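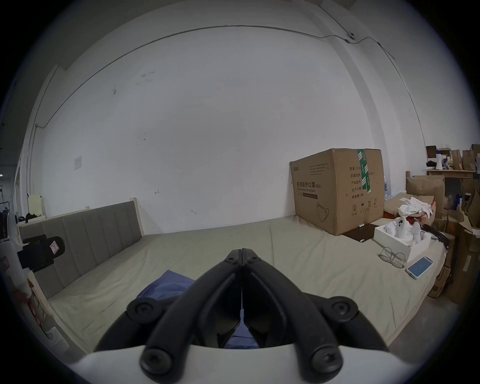 4. Moving your saved game to a new console

This section explains how to move your progress in Kament from one console to another. Please read the whole section one time before you start. The transfer cannot be paused in the middle, and some of the steps must be done on the old console while it is still connected to your account.

Kament keeps two kinds of data. The first kind is the journey file, which contains your character, your inventory, the map and the story choices. The second kind is the profile file, which contains your settings, your button layout, your photo album and the list of endings you have seen. The transfer tool moves both of them, but it moves them separately, and you will see a separate progress bar for each.

4.1 Before you begin

Check the following points on both consoles.

The game is updated to version 2413 or later. The version number is written in the lower right corner of the title screen. If the number is lower, close the game and let the console download the update.

Both consoles are connected to the same network. A wired connection is preferred. If you use a wireless connection, put both consoles in the same room as the router if you can.

You know the password of your Flodholm account. The tool will ask for it two times, once on each console.

There is enough free space on the new console. The journey files need 1000 MB in total, even if you have only a single journey. The photo album is counted separately and can be large if you take many photos.

Note: You do not need a paid online subscription to use the transfer tool. It uses your home network for the files and connects to the Flodholm server only to check your account.

Caution: Do not start a new journey on the new console before the transfer. If a journey exists in slot 1 on the new console, the tool will ask to overwrite it, and an overwritten journey cannot be restored.

4.2 Preparing the old console

1. Start Kament and load the journey you want to move.

2. Go to a lantern and rest. Resting writes a full save. The quick save, which is made when you go through a door, is not transferred.

3. If you are inside the Banholm chapter, walk out to the harbor before you rest. The lanterns in the lower floors of Banholm are marked with a red flame, and they make a temporary save only. A lantern with a white flame makes a full save.

4. Open the pause menu and select Return to Title. Wait until the small key symbol in the corner stops turning.

5. Repeat steps 1 to 4 for every journey you want to keep.

6. On the title screen, select Options, then Data, then Transfer, then Send from this console.

7. Enter your account password. The console shows a code with four digits. Leave this screen open.

Note: The code is valid for 30 minutes. If it expires, press the Back button and select Send from this console again. You will receive a new code, and the old one stops working.

4.3 Receiving on the new console

1. Start Kament. When the opening film is finished, or when you have skipped it, the title screen appears. Do not select New Journey.

2. Select Options, then Data, then Transfer, then Receive on this console.

3. Enter your account password.

4. Enter the code with four digits from the old console.

5. The new console shows a list of the journeys it has found. Each line shows the slot number, the chapter, the time played and the difficulty. Remove the check mark from any journey you do not want to move.

6. Select Start. The first progress bar is for the journey files and the second is for the profile file.

7. When both bars are full, the message Transfer finished appears on both consoles. Press the Confirm button on the new console first, and then on the old one.

Caution: Do not turn off either console, and do not let either of them go into rest mode, while a progress bar is visible. We recommend turning off the automatic rest mode in the system settings of both consoles before step 6.

The first bar often stops near the end for some minutes. During this time the game is checking the map data of each journey. Please wait.

4.4 After the transfer

Load each journey on the new console and check that your character stands at the lantern where you rested. Open the inventory and the map. If everything is correct, rest one time at the same lantern to make a first save on the new console.

The journeys on the old console become locked. You can still see them in the list with a gray lock symbol, but you cannot play them. If you want to play on the old console again, you must transfer the journeys back by following this section in the opposite direction. There is no limit to how many times you can do this, but the same journey can be moved only once every 24 hours.

Some settings are not moved because they depend on the console and the television:

Brightness and contrast. The game will show the calibration screen with the three candles at the first start. Set the slider so that the left candle is only just visible. Kament is a dark game, and if the brightness is set too high, the hiding system becomes hard to read.

Speaker layout and headphone mode. The whispering voices in the Ghasemi house come from exact directions, and they are a help for finding the hidden doors. If you use headphones, please turn on headphone mode again before you enter the house.

Vibration strength.

Subtitle language, if the new console uses a different system language.

4.5 Journeys that need special attention

Journeys started in the demo. A demo journey must first be opened in the full game on the old console. Load it, rest at any white lantern and return to the title. After this it is a normal journey and can be moved.

Journeys in Nightwatch mode. In this mode you have a single life and the save is deleted when you die. A Nightwatch journey can be moved, but it is removed from the old console completely, with no locked copy. If the transfer fails during the first progress bar, the journey stays on the old console. If it fails during the second bar, the journey is already on the new console, and only the profile must be sent again.

Journeys with the photo puzzle. If you are in the middle of the photo puzzle in the Ghasemi house, finish it or leave the room before you rest. The photos you have put on the wall are not part of the full save, and they will be back in your album after the transfer. No photo is lost, but you will have to hang them again.

4.6 Error messages

Error 2 - The consoles cannot find each other.
Check that both consoles use the same network. Many routers have a separate guest network, and a console on the guest network cannot see a console on the main one. Restart the router if the error comes back.

Error 1000 - Not enough space.
Delete data on the new console or move other games to an external drive, and start again from step 2 of section 4.3.

Error 3352 - The save is temporary.
At least one of the selected journeys was last saved at a red lantern. Load this journey on the old console, go to a white lantern and rest. You can also remove its check mark and move the other journeys first.

Error with no number, and the screen returns to the title.
The game version is different on the two consoles. Compare the numbers on both title screens and install the update.

If the transfer was interrupted by a power failure, start the old console first and open Options, Data, Transfer. If you see the line Resume transfer, select it and use the new code on the new console. If you do not see this line, nothing has been moved and you can begin again from section 4.2.

4.7 Making a backup copy

We recommend making a backup on a USB drive before every transfer. The drive must be formatted by the console, and this deletes everything that is on it.

1. Connect the USB drive to the old console.

2. In Kament, select Options, then Data, then Backup.

3. Select the journeys and press Confirm.

4. Wait for the message Backup finished, and remove the drive from the console menu before you pull it out.

A backup can be restored only with the same Flodholm account that made it. Nightwatch journeys are not included in the backup. Trophies are stored by the console maker and are not included either, but they will appear again when you sign in on the new console and open the game for the first time.

Section 4 last changed: February 10, 2026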